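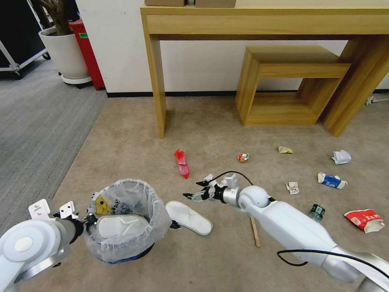

December, 14:00. Trial of the Vakcombe two-arm tidying package, on loan from Brindeck. Entry by S. Rantala.

The carpet task was set out in accordance with the supplier's sheet: litter to be collected from the floor and placed in the lined bin. Wrappers, a drink carton, a bottle and a tissue are included. The two-finger gripper is fitted on the left arm and the multi-fingered hand on the right, as quoted.

Settings: arm speed limit 800, grip profile 14. The default profile was not used. Ms Ibarra asks that any change be entered here before the next run.

Points for the review:

- The thin wooden stick lies flat on the carpet. The quotation makes no mention of items of this shape. Query sent to Brindeck under reference 2549.
- Slippers are not litter under our own task list. The supplier's sheet is silent on the matter. Mr Saarinen to obtain a written answer.
- The cable on the right arm should be checked for slack at full reach. See the fitting note, item 612.
- The price for the second hand is still outstanding. The service contract cannot be compared with the Niskanen offer until it arrives.

Mr Kuo has requested the same layout on the grey carpet. Bin liners to be reordered.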